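Red card holder handed in, owner sought

13 August 2021

A red card holder left behind at the Rullgate swap morning is still waiting to be claimed, and organizers want it gone before the next one in September.

It turned up under a stack of paper bags at closing time. No name on the outside. Booklet style, red cover, white sleeves inside, strap with a round metal snap.

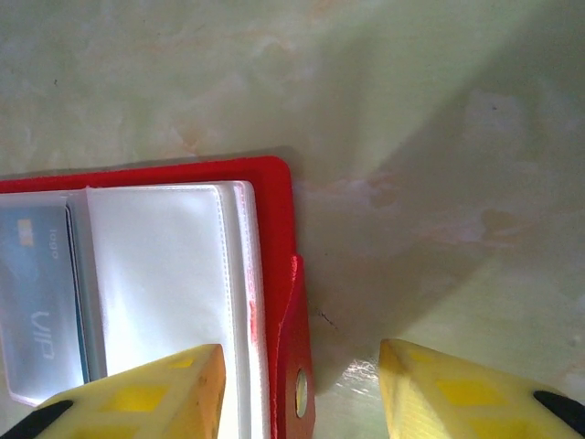 Photo: Ya-wen Hsiao

Hsiao, who looks after lost property for the swap, has put a note on the board by the door and another at the Edent bus stop. Two calls so far — neither caller could say what was in the sleeves.

"We're not going to list the contents, for obvious reasons," she said. "Tell me one card and it's yours."

The swap drew 43 tables this time, up from 27 in the spring, and the lost pile grew along with it. Umbrellas mostly. Also a set of keys on a Quiroga tag, a child's left shoe, and reading glasses which have allready gone home with Chak-lun Chu, who had been blaming his brother.

Anything not collected within 14 days of the September swap goes to the Kindell thrift store on Mill Road. Cards and papers are not passed on, they go back to whoever issued them.

Sorting of the small stuff is under way. Boxes with lids are wanted, any size, clean please. Kwan-ho Tang is taking them at the side entrance up to 10 a.m. most mornings. 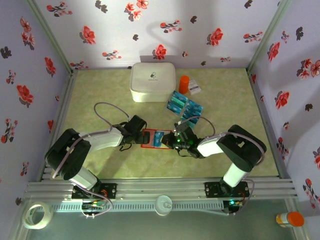 A small red-edged package and a white lidded box, with flowered paper behind.

Tang also asks sellers to write a phone number inside wallets, pouches and card holders before they come — a strip of masking tape will do. Last year a coin purse sat in the drawer from spring to Christmas and its owner lived across the street.

To claim the holder, ask for Hsiao at the Rullgate front desk, or leave a message with Chun-hung Lai if she is out. Bring some ID. Desk is shut over lunch.

Table bookings for September open next week, same price as before, and go through King-fai Kong as usual. Corner tables are gone allready.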